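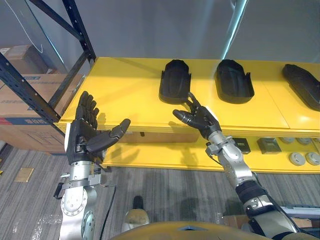 Trays, Shelves and the Shape of a Foot
By Piret Lill

Take off one of your shoes and look inside. The part your foot rests on is the insole. In many shoes you can lift it out with your fingers. If you do, you will be holding a piece shaped a lot like your foot, with a rounded front for the toes, a narrower middle and a smaller curve at the back for the heel.

Foot-shaped things turn up in many places. Insoles are foot-shaped, and so are boot liners and the outer soles of shoes. Some trays are made in that shape too. This page is about how foot-shaped things are made and stored, and why trays and shelves matter so much to people who work with them.

Flat or with a rim?

A flat insole is like a piece of thick paper cut around your foot. An insole with a rim is more like a very shallow dish. The edge comes up a little all the way around, or only at the heel.

The rim on an insole helps hold your heel in one place. When you run and then stop, your foot wants to keep going. A raised edge pushes back against it.

A tray has a rim for almost the same reason. Put a marble on a flat board and tip the board. The marble rolls off. Put the marble on a tray and tip it the same amount, and the marble rolls to the edge and stops there. Any tray works this way, whether it holds cookies, paint jars or wet boots by the door.

How plastic gets its shape

A plastic tray usually starts out as small beads of plastic or as a flat sheet. Beads are melted and pushed into a mold, which is a hollow space with the right shape. The plastic cools, gets hard and comes out looking like the inside of the mold.

A sheet works differently. It is warmed until it is soft and bendy, then pulled down tightly over a mold by sucking out the air underneath. You can see what this does if you press a sheet of foil over a spoon. The foil takes the shape of the spoon and keeps it when you lift it away.

One mold can be used again and again. A mold might make 1000 trays, and all of them will match. That is handy when they have to stack, or when a worker wants each one to fit in the same spot.

Left and right

Your left foot and your right foot are mirror images. They have the same parts, but in the opposite order. Hold your hands in front of you, palms down, and you will see the same thing. Your thumbs point at each other.

A shoemaker has to keep track of this all day long. A box with 200 right insoles and no left ones can't be used to make even one pair of shoes. At Holzer, a boot workshop in Millerton, the left and right parts are kept in separate rows until they are needed. The workers there also sort by size. If the workshop makes 19 sizes, it needs 38 different insoles, one left and one right for each size.

The workshop opens its doors to families one Saturday in October. Children are given a mixed bin of parts and asked to find a pair. It takes longer than most of them expect - two insoles that are one size apart look the same until you put one on top of the other.

What a shelf does

A shelf is a flat surface held up off the floor. It gives you more room without making the building any bigger. If you have one table, you can cover it once. If you put a second surface under the first, you have twice as much space and you are still using the same piece of floor.

The space between two shelves matters. For thin things like trays, the shelves can be close together. For rain boots they have to be farther apart, or the boots won't fit standing up.

People who set up workshops think about height as well. Things used often go where hands can reach them easily, between your hips and your shoulders. Heavy things go low down.

Why color helps

Black on black is hard to see. Drop a black sock on a black rug in the evening and you may walk past it twice. Drop it on a yellow rug and you will spot it right away. The difference between a light color and a dark color is called contrast.

Bright yellow is one of the lightest strong colors, and black is the darkest color there is, so the two together have a lot of contrast. School buses use yellow with black letters. Many warning signs do too. The same idea works on a shelf. A dark part on a bright surface has a clear outline, and it is easy to see where it ends and whether it is sitting straight.

Try it at home

You will need a pair of shoes, some paper, a pencil and scissors.

Take the insoles out of your shoes, if they come out easily. Ask first. Lay one on the paper and trace around it. Cut out the shape. Now turn your paper shape over and hold it against the other insole. It should match, or come very close.

Next, trace an insole from a grown-up's shoe and lay your own shape on top, heels lined up. Look at where the extra length is, and whether the big one is wider as well as longer.

Put the insoles back with the rounded toe end going in first. Push each one all the way to the front and press the heel down flat.

Words to know

Insole: the layer inside a shoe that your foot rests on.

Liner: a soft inner part that fits inside a boot.

Mold: a shape used to form a soft material as it hardens.

Rim: a raised edge.

Contrast: how different two colors are in lightness.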